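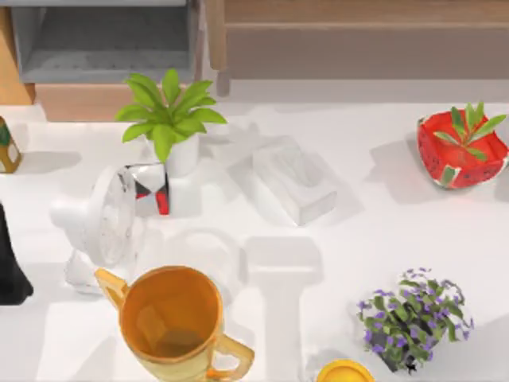
**Figure 3.** Tabletop from the simulated half of our task set, seen from directly above, before an operator takes over.

### 4.2 Collecting the demonstrations

I'll say up front that this was the part of the project I was most nervous about. We wanted people to show the robot each task twice over, once by hand (you grab the real arm and move it through the motion) and once by remote control in the simulator, and I had no idea if the two kinds of demonstration would look anything alike. They don't, quite, and I'll get to that.

For the remote half we used Ullo, our own control software, which maps a handheld controller onto the simulated arm. Each operator got 100 practice moves before we saved anything. That felt generous when I planned it, and then the first operators asked for more! We kept the number where it was so that everybody started out even.

The tables are crowded on purpose. In Figure 3 the white tissue box rests on a white tabletop, and the white desk fan is nearly as hard to pick out, with little more than gray shading to give you its outline. The small cube is worse in its own way, because its mirrored faces pick up colors from whatever is nearby. Then there's the orange-amber pitcher with two handles. I love that pitcher. Ask a few people to lift it and they'll argue over which handle is the right one, and those arguments end up in the data.

We capped the full set at 3000 demonstrations across both methods and threw out 796 of them. Most of the rejects came from remote control, where an operator would overshoot, back up, and hover for a while before closing the fingers. I went back and forth on keeping the hovering. A pause can mean somebody is thinking, and thinking is kind of the point, but the Sundqvist filter (our name for a simple check on hand speed) treats any long stop as a failed attempt, and I didn't want to tune it by eye after seeing the results.

Demonstrations given by hand were smoother and shorter. They also had a flaw I should have seen coming: people guiding the arm lean on it, and the joint readings carry that push. The Bestach controller on our real arm corrects for part of it. We left the rest in and let the model deal with it, a choice I come back to in Section 5 along with the Faranska tasks, where the push matters a lot more.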